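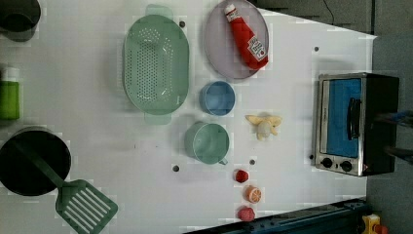 Spent the morning getting the kitchen cell at Osley back in shape, so here's a thread for anyone who looks after a table like ours. Coffee first. I'm Zdenka Nikolaidis and I'm the one with the hex keys.

1/ Start with the table. I wipe the white top, then check the little holes in it. Crumbs of tape love to hide in there and I will go after every last one with a toothpick!

2/ Props next. Ketchup goes on the plate, lying across it at a slant. The colander gets its long side running up and down the table. I used to eyeball all this and then wonder why my runs never matched (sigh), so now I keep a printed layout taped to the cabinet.

3/ Wrist camera check. I park the gripper low over the table and look for both fingers in the view, plus the ketchup on its plate. If a finger is missing, the mount has slipped again. The Griffiths bracket has 3 screws and the back one always works loose first — a drop of threadlocker and 30 minutes of leaving it alone.
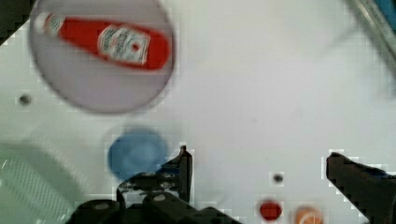
4/ Cables! My least favorite. The loop at the wrist needs enough slack for a full turn, but if it's too long it drags on the table and takes the strawberry with it. I turn the joint slowly by hand with the power off and watch the loop the whole way. Then power on, and I look for the blue ring.
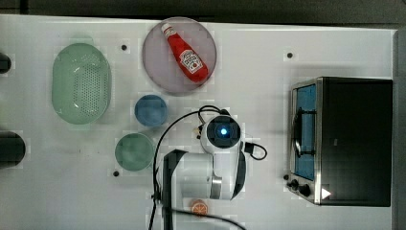
Arm over the table, blue ring lit, toaster oven off to the right.

5/ Last job is the log. Date, screws, cable, anything weird. Lotum wants it by 9 and I'm usually still typing at five to. Osbridge folks, your spare bracket is in my drawer, come get it!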